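Subject: Re: Gripper pilot, next steps for housekeeping

Gunnlaugur, replying to the whole list as I think more of us should be in on it.
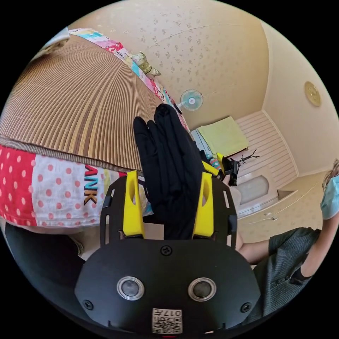
## What was written

> From: Gunnlaugur Vídalín
> To: housekeeping list
>
> The Wynne gripper pilot goes on through July. Staff at both guest houses will keep using the hand-held units for cushions, quilts and small items, 3 hours per shift. The recordings go to Brimaletti, who will use them to train a tidying robot. Nobody's job changes. We expect the finished system to take over the boring parts so that people have more time for guests.
>
> Please send comments to Kirsten Þrastardóttir.

## What I think of it

"Nobody's job changes" is a big promise, and I'd like to know who is making it. My job has changed already. I used to fold a quilt with two hands. With a gripper I get two yellow fingers and a lot of patience, and a room that used to be done by lunch is still open at 2 p.m. The room list hasn't gotten any shorter. Sólveig Riis asked about that at the Vernmont meeting and was told the extra time would be "absorbed." By whom?

Then there's my wrist. The gripper isn't terrible for ten minutes. Try it for a whole session, with gloves on and a mask on, bending down to floor cushions. Hrefna Gunnlaugsson has asked for a break every hour and is still waiting for an answer.

I've also heard the number 300 a few times, as in 300 recorded sessions before Brimaletti has what it needs. We've done 148. What happens to us at 301? If the answer is "more time for guests," I would like to see it in the contracts, with hours next to it. When Funanport put in the new laundry line we heard the same sentence, and the evening shift was gone by the next season.

I'm not against the thing. If a machine can pick up remote controls and put cushions back where they belong, fine, let it. I have doubts that it will cope with patchwork quilts in rooms where every one is a different size, but I've been wrong about machines before.

## What I'd want before we go on

- Fewer rooms on the list for anyone recording that day
- The break Hrefna asked for
- A written answer on who may watch the recordings, and how long they are kept
- Something in writing about hours after the pilot ends, for all 16 of us

Kirsten, please count this as my comment. If others feel differently, say so on the list. I'd sooner argue here than in the linen room.

Baldur Oddsson
Housekeeping, Vernmont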